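How Does a Bean Turn Into a Burger?

Have you ever bitten into a veggie burger and thought, "Wait, this came from a plant?" It did! And the story of how it got from a field to your bun is a pretty wild one.

It starts with a pea. Not the wrinkly green kind that rolls off your fork, but a yellow pea that farmers leave on the vine until it is dry and hard as a pebble. Peas, beans and lentils are all seeds, and a seed is a packed lunch for a baby plant. It holds starch for energy and protein for building new parts. Your body uses protein for building too. It goes into your muscles, your skin, even your fingernails!

To get at the protein, workers first peel off the skins and grind the peas into flour. Then they stir the flour into water. The protein mixes into the water, the heavier starch sinks, and the tough bits of fiber get strained out. Add a little acid (a bit like squeezing lemon into milk) and the protein clumps together. Dry the clumps and you have a pale, fluffy powder.
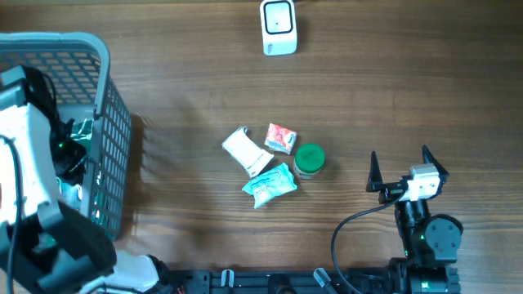
Issue 26, page 9

Now comes the squishy part. Powder isn't very chewy, is it? So the powder goes into a machine called an extruder, which is a long metal tube with a giant screw turning inside. The screw pushes, squeezes and heats the powder and some water until it turns into hot, stretchy dough. As the dough is forced out the far end, the protein lines up in long strings. Those strings are what your teeth notice when you chew!

"Kids always want to see the screw," says Tonantzin Tlapale, a food scientist at the Prestgate test kitchen. "I tell them it works a lot like a play dough press, only much hotter and much louder."

Next the cooks add flavor. Onion, garlic, salt and yeast can all make food taste rich and savory. Beet juice can make the patty pink, and some kinds of plant coloring turn brown in the pan, the way beef does. Little dots of coconut oil melt as the burger cooks and keep it juicy.

Then somebody has to taste it. Last May the Prestgate kitchen cooked 57 test patties before the tasters agreed on one. Number 12 was so bouncy that it rolled off the plate!

Try it yourself: Ask a grown-up to help you mash a can of drained black beans with a fork. Stir in a handful of breadcrumbs and one egg, shape the mix into patties, and let your grown-up fry them until they are hot all the way through. Wash your hands after you touch the raw egg.

Word to know: EXTRUDE (ex-TROOD) means to push something out through a small opening. You extrude toothpaste every morning!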